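03/09/2026
Bench notes, Velden cell

Cycle counter was at 2,450 when I came in, so I did the finger check I kept putting off last week. Left finger had a bit of side play at the base – one screw had backed out maybe a quarter turn. Cleaned the threads, fresh threadlocker, snugged both sides up the same. Then I ran the open/close routine from the Vatoren script and re-zeroed with the fingers wide open over the table.
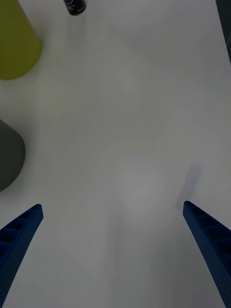 How often do the fingers need re-zeroing? Every time a finger screw gets touched, and otherwise at the monthly check.

Last zero was logged at 1,981, and I'm pretty sure whoever did it skipped the full-open step (could've been me!). I've put the next check down for 2,735. We're down to 2 spare ribbed fingers in the drawer, so if you take one, please write it on the Sernoreo sheet. Still need to look at the wrist cable, it's rubbing again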